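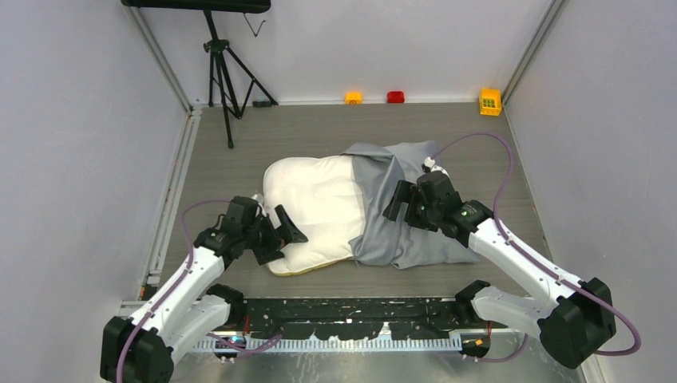
Photo: Iman Hamdy

Vrabec Amateur Boxing Club
Minutes of the July general meeting

Present: Erasto Temba (chair), Ruwan Marikar (head coach), Tatu Ogola (matchmaking), Iman Hamdy (secretary, minutes), and 16 other members.
Apologies: Dennis Swai.

The meeting opened at 7:10 p.m.

1. Previous minutes
Accepted with one correction. Under item 4, "Lovenar gym" should read "Feltov gym." Moved by T. Ogola, seconded by R. Marikar.

2. Matters arising
The lower rope on the training ring has been replaced. The padlock for the glove locker is still outstanding. I. Hamdy to buy one and claim it back.

The letter to Lovenar asking for the return of two headguards lent in the spring has not been answered. T. Ogola will call.

3. Club show
The show stays on the Sunday already agreed. Doors at 1:00 p.m., first bout at 2:00. Weigh-in and medicals from 9:30 in the side hall.

T. Ogola has 10 bouts matched. Feltov are sending five boxers and Trirkus four, with the remaining opponents from Lovenar. Two of our novices still have no opponent, one at 132 lb and one at 156 lb. Feltov offered a match at 156 but their boxer has had nine bouts and ours has had two. R. Marikar turned it down and the meeting agreed with him.

A member asked whether the open-class bout could go on last even though it is the lightest of the day. T. Ogola said running order is normally left until after the weigh-in. Left with her.

Ticket sales stand at 166. Hall capacity is 500 with the bleachers out, but the chair wants the bleachers on the east side kept closed unless sales pick up. Ringside tables are sold out. Members with unsold tickets are to hand them back by the Thursday before the show.

The doctor is confirmed. We are short one timekeeper. Trirkus may be able to lend theirs; E. Temba to ask.

Hand wraps: gauze and tape will be supplied in the home corner only. Visiting clubs have been told to bring their own.

4. Coach's report
R. Marikar reported that sparring nights have been too crowded. From next week juniors spar from 5:30 to 6:30 and seniors from 6:45. Anyone sparring must have a mouthguard. There will be no borrowing and no exceptions for light rounds.

Three boxers were sent home last month for sparring without having been cleared after a stoppage. The coach asked for the rest periods to be posted by the front door as well as in the office. Agreed.

Roadwork on Saturday mornings continues from the parking lot at 7:00.

There was a long discussion about whether senior boxers should be allowed to train at other gyms during the week. Some members felt it helped them get different sparring. R. Marikar does not object but wants to be told beforehand, and wants to know who they sparred and for how many rounds. No vote was taken. To come back at the next meeting with something in writing from D. Swai, who raised it first.

5. Money
Dues are paid up except for four members, who have been written to. The proposal to raise the day fee for non-members was voted on: nine in favor, seven against, three not voting. Carried. The new fee starts on the first of next month.

6. Any other business
The heavy bag nearest the showers is splitting at the seam. Not to be used until it has been restitched.

Lost property will be cleared after the show.

The meeting closed at 8:35 p.m.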